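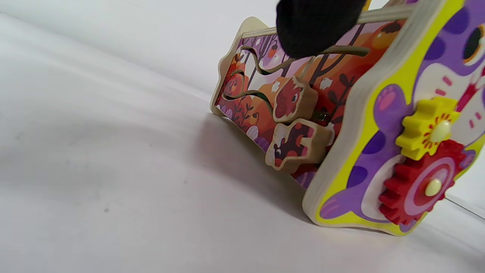 Equipment plan, September. 1/6
We have to decide which grippers to buy before the budget closes, so I write my notes in public again. The test object is an activity cube with gears and a bead maze. It is more difficult than it looks, especially when it lies on its side.

Home | Posts | Replies | Media

2/6
Two offers are on my desk. Fjeld sells the hand-held gripper as a full set. Bromley sells the body only, and you choose the fingers separately. The Bromley price looks lower until you add the fingers.

3/6
Fingers are the cost which I forgot last year. The covering wears out and we must order again. I now plan 80 spare pairs for the whole project. Mal-soon Kwon thinks 100 is safer, and she was right the last time.

4/6
Toys also need a line in the budget! Small wooden parts get lost. We use the toy hammer for tool tasks, and I would like to have a second one in the drawer.

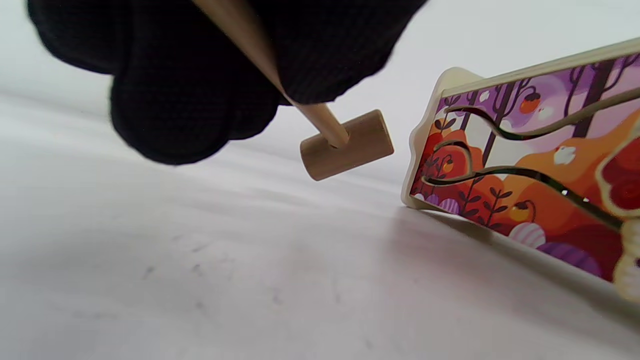 Toy hammer and the autumn forest panel, white table.

5/6
Storage: we have now roughly 405 hours of recordings, and the Maris disks are almost full. Ye-rin Kang asked me to put disks before grippers in the order list. I agree with her, but I must still explain it to Hidness, who pays.

6/6
If you have bought finger covers in large quantity, please tell me how long was your delivery time. Fjeld did not answer this question yet.

Last updated: September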